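3.2 The refurbishing bench and the people around it

Brivstead takes in desktop computers that offices have finished with, and for as long as most of the staff can remember, the opening up and fitting out of each tower was done by hand, at a long row of desks. When the Wulis cell came in, that row was shortened and a good part of the memory, processor and drive work moved over to two robot arms. We spent the better part of November with the day crew, and we are grateful for how patiently they put up with us and our notebooks.
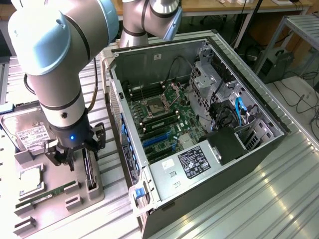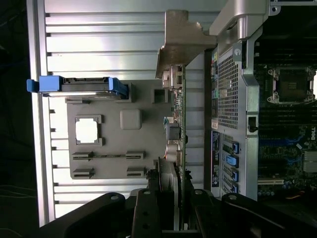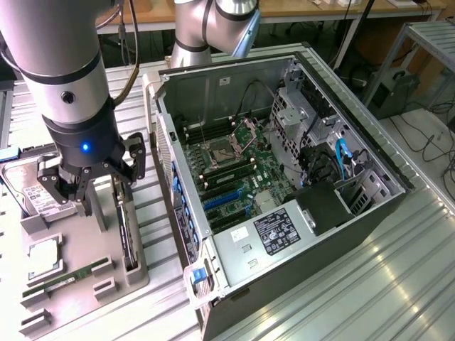 Figure 4. Work on an opened desktop tower at the Brivstead cell. The first and third views show the arms, the parts tray and the tower; the second is a close view from the gripper into the case.

Torunn Ekström had worked at the hand bench longer than anyone else we met, and she was generous enough to let one of us sit beside her for whole shifts. What she talked about most was her thumbs. Pressing memory into a stubborn slot all day is hard on a person, and she told us she had quietly started swapping tasks with younger colleagues well before there was any talk of a cell. She was glad to give that part away - "they can have it, with my blessing" - but she missed the chatter that went along with it, which had filled up the afternoons in a way that minding a tray doesn't.

Minding the tray is now a job in its own right. Someone has to set out the parts so that every piece lies in its own place and faces the right way, and the crew have become quite particular about it. Joar Lunde, who moved across from receiving, keeps a handwritten log of each stoppage and what he thinks set it off. Of the 141 entries we were allowed to read, he had put 137 down to something in the loading or in the tower itself, such as a bent lever or a cable lying where it shouldn't. The other four he marked with a question mark. We found his log a good deal more useful than the cell's own error codes, and so did the shift lead, Maj-Britt Vik, who has asked for it to be copied out and kept near the line.

Pay was a sorer point. Under the old scheme a worker was credited for each tower finished, and it took some time before the labour of loading, checking and clearing was credited to anybody at all. Several people felt that their skill had gone out of sight just when it was needed most, and we think they had a fair case. The scheme was changed while we were there, and we come back to how that was received in Section 4.1.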